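The Box by the Door

Rok Shehu fixes taps for his neighbors in Tovbridge, all 51 apartments of them, and he'll happily talk for an hour about how he packs. I went along in October 2021 and came home wanting to reorganize my whole closet!

His rule is simple: the big things live low, the fiddly things live on top, and anything you reach for twice in one job gets a spot of its own. He learned it from Naomi Gachanja, who ran the old Jondari hardware store for 19 years and could find a washer in the dark.

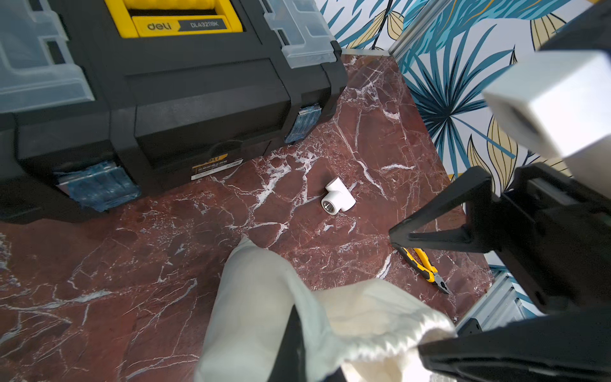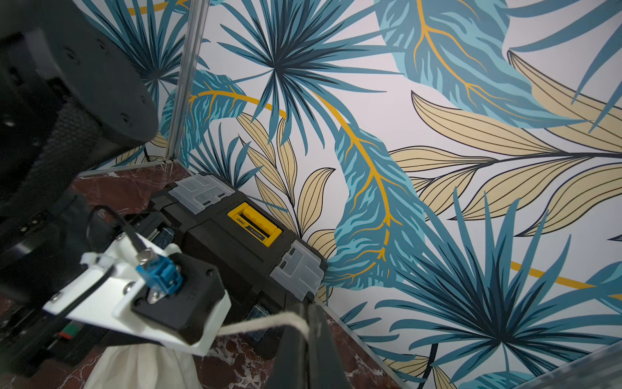

Plumbing parts are the real test of any system, Rok says, as they're small, they roll, and there's always one more size than you remembered. A white tee with a metal thread inside can vanish under a radiator in seconds. So he loves a black toolbox with clear plastic compartments in the lid, where you can check your fittings before you even kneel down (and on a dark red marble floor, white plastic is wonderfully easy to spot). Pliers with bright handles get his vote too.

His next project is a shelf for the hallway, four boxes wide. Naomi has already asked for one.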